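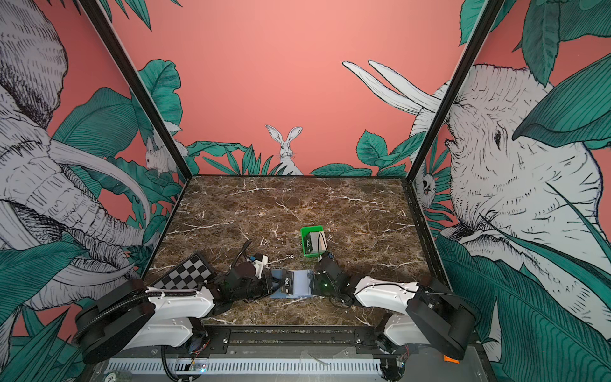
May 31, 2024 - Nodham, bench two

Started at eight. Spent the first hour on the planner and not on the arms, because yesterday's log still bothered me. The two-arm planner was treating both grippers as free to enter the middle of the table at the same moment, and the only thing keeping them apart was the collision check at the end. It rejects the path, replans, rejects it again. One request went through 14 replans before it gave up.

Jacobus thinks we should give the middle zone to one arm at a time and be done with it. I don't like that for flat items. With something thin and see-through on the marble you want both grippers in close, one either side, and a lock on the zone rules that out. We settled on a soft version - the second arm may enter, but it has to plan against the first arm's whole remaining path, where before it only looked at the current pose. He wrote it on the Badik branch, I did the tests.

Perception next. The blue-grey item gives poor depth. The segmenter picks up the black piece with the "Vip" print well enough and then decides that is the whole object, so the grasp comes out too narrow. The marble veins don't help. I lowered the mask threshold and it began finding objects in the table pattern. Put it back.

The mural is a separate nuisance. Huerta's background filter crops at the table edge on the left and right, but at the back it leaves a strip in, and the rabbit got a proposal with a score high enough to be listed. Moved the back crop forward by 14 mm. No more rabbit. The green bin still sits well inside the crop.

Cleaned up the replay tool after lunch. It was loading all 668 episodes to show one. It now reads the index and nothing else until you pick a number. Episode 298 has a bad timestamp on the right arm and I have marked it to be skipped.

To do:
Rerun the flat item set with the new planner, 3 seeds
Ask Sestodance about their depth filling settings
Merge Badik once Jacobus has read my tests

Left at half past six. Train was late.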